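Robots at the Sidholm open day (quick one, train in 10 mins)

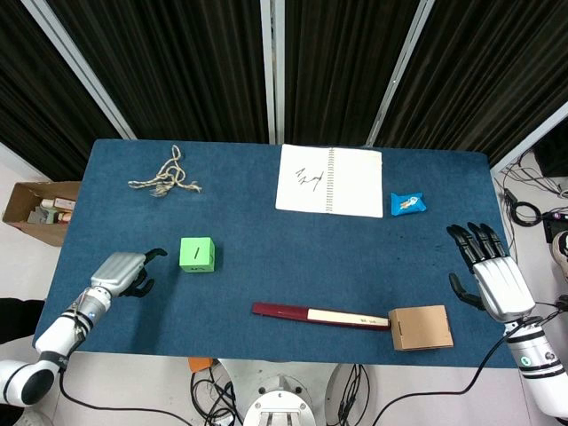 The two-armed one at the Jelico stand. Blue felt, bits and bobs, both hands out.

Right so. Back from Sidholm, feet hurt, writing this up before I forget it all. Jelico had their open day in the old print hall, the one behind Park station, and I only found out because of a poster in the chip shop.

Hall 2 was the one to see. Took me ages to find it, signs all pointing at the toilets. Small crowd when I got in, mostly parents, a few students with notebooks, and me with a soggy sandwich.

The arms are white with black rings at the joints and the hands are much more hand-like than I expected. Black fingers, proper thumb. I'd had grippers in my head, the pincer sort you see in car factories. Bigger close up too.

The job was tidying. Sounds dull, wasn't. They put ordinary stuff on the table and it has to pick things up and put them where they belong. Pencil case, notebook, a green foam cube, a little snack packet. And a tangle of rope, which I'd have put money on being the hard one. Asked the demonstrator and yes, rope is horrible, because it's never the same shape twice. The cube is the easy one. He said they'd done 421 goes at the pencil case alone since June. Four hundred and twenty one! I get bored after loading the dishwasher.

Slow though. Much slower than the clips online. I watched it go for the cube, stop, have a think, go again, and get it. Big cheer from a small boy next to me. Then it dropped the snack packet and he cheered that as well.

Also had a go on the Ikitz stand, wich was a glove you wear to move a hand on a screen. Queue was long, go was short. My pinch was rubbish.

Tea was good. Parking was apparently a nightmare, 800 people through the door by lunch according to the man on the gate, so get the train if they do it again.

Things I meant to ask and didnt: what happens if the notebook is shut? Can it turn a page? How loud is it without a hall full of people talking over it?

More pics when I find the cable. Train's in.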